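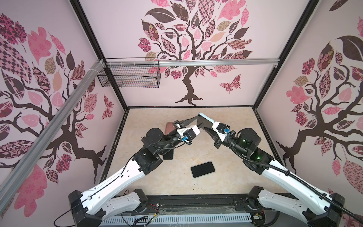
Savvas Stamatopoulos: Ich kann den Fehler bestätigen. Die Kolonne bricht seit dem Umbau im Mittellauf ab, gestern wieder um 14:20 Uhr. Kopftemperatur laut Anzeige 91 °C, Handthermometer am selben Stutzen 79 °C. Die Steuerung schaltet daraufhin auf Nachlauf, obwohl noch Mittellauf kommt.

Ticket 318
Anlage: Brennblase Senell, 300 Liter, Kolonne mit drei Böden
Standort: Brennerei Kasden, Brennraum
Priorität: hoch
Status: in Bearbeitung
Bearbeiter: Bernardo Mendes

Bernardo Mendes: Bitte folgende Angaben nachreichen: Fühlertyp am Geistrohr, Anschlussart (2- oder 3-Leiter), Softwarestand der Steuerung. Bis zur Klärung Umschaltung auf Hand stellen und nach Alkoholmeter und Sensorik trennen.

Savvas Stamatopoulos: Pt100, Anschluss 2-Leiter. Das Kabel wurde beim Umbau verlängert, Softwarestand 51. Umschaltung steht auf Hand. Betroffen ist die Charge Wacholder »Esedora«, der Rest der Maische ist noch nicht gebrannt.

Bernardo Mendes: Die Verlängerung erklärt einen Teil der Abweichung, nicht alles. 12 K entsprechen bei Pt100 knapp 5 Ohm. Bitte Fühler abklemmen und in Eiswasser messen, einmal direkt am Kopf, einmal am Ende der Leitung.

Savvas Stamatopoulos: Direkt am Kopf 100,1 Ohm. Am Leitungsende 104,7 Ohm. In der Klemmdose ist eine Ader grün angelaufen.

Bernardo Mendes: Fühler in Ordnung, Übergangswiderstand in der Klemmdose. Maßnahmen:
- Klemmen ersetzen, Aderenden kürzen, neue Hülsen
- Leitung auf 3-Leiter umrüsten, Eingang 201 entsprechend parametrieren
- Dose aus dem Dampfbereich über dem Mannloch versetzen

Savvas Stamatopoulos: Erledigt bis auf das Versetzen der Dose, dafür fehlt die Halterung. Bei Falcão bestellt. Abweichung zum Handthermometer jetzt 0,3 K. Nächster Brand am Sonntag, Umschaltung bleibt so lange auf Hand.

Bernardo Mendes: Ticket bleibt offen, bis die Halterung montiert ist. Bitte das Brennprotokoll vom Sonntag anhängen.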